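Home | Courses | Handouts | Contact

Records Management, Unit 4: Retention and Disposal of Office Equipment

Prepared by Marion Gunn, Skostthorpe

A retention schedule states how long each class of record is kept and who may authorize its destruction. Students should note that the schedule applies to the record, whatever it is stored on. A personnel file held on a desktop computer has the same retention period as one held in a cabinet.

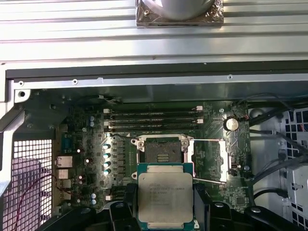

Open workstation with its green motherboard.

Before equipment leaves the office, the records officer signs a release form. In the Primel case, 87 files were still within their retention period when the release was signed. The auditors treated this as a failure of authorization.

Storage media are listed separately from the equipment that held them.

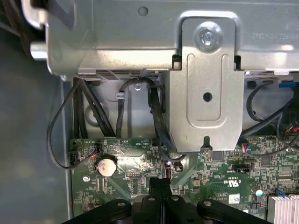
The list is kept with the release form for the full period, and both are reviewed each December. Read the Primel case before the seminar and bring two questions.

Shares: 4

Comments (2)

Zoi Vrettos: Is the release form required for leased equipment?

Alasdair MacRitchie: Yes, see Unit 2.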